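Records migration: where we are

Work on moving the parish and estate records off the old desktop machines at Hestow resumed on Mon 18 March. The catalogue holds 2,281 entries, of which 272 still lack a usable date field. Those entries import without error but sort to the top of every list, so readers should search by reference number until they are corrected. 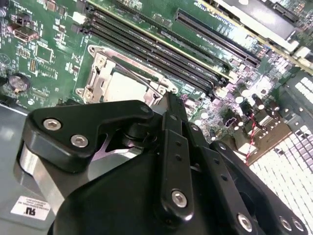 Date corrections are being entered by Lucrezia Messina and Andri Kuster. Where a source gives only a year, the day and month are left blank. Where it gives a regnal year, the original wording goes in the notes field and the converted year in the date field. Please do not enter 1 January as a placeholder; over 74 records had to be reopened last month for this alone.

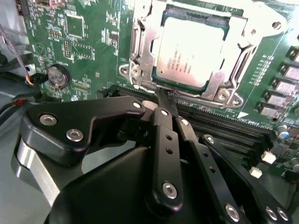
Processor in its socket, with the metal retention frame around it.

Duplicate place names remain a problem. Kozan and Remby each appear under 3 spellings in the tithe lists. The agreed form is now the one used in the printed index, with variants kept as cross-references. Regula Frei has the full table and will send it on request.

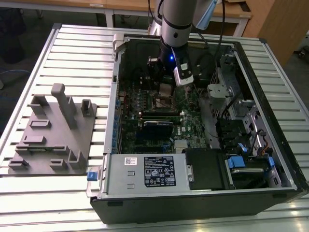
Desktop tower on its side with the side panel off.

Read-only access to the old catalogue ends in June. Saved searches will not carry over and should be copied out before then. Queries about the import format go to Omar Kanaan.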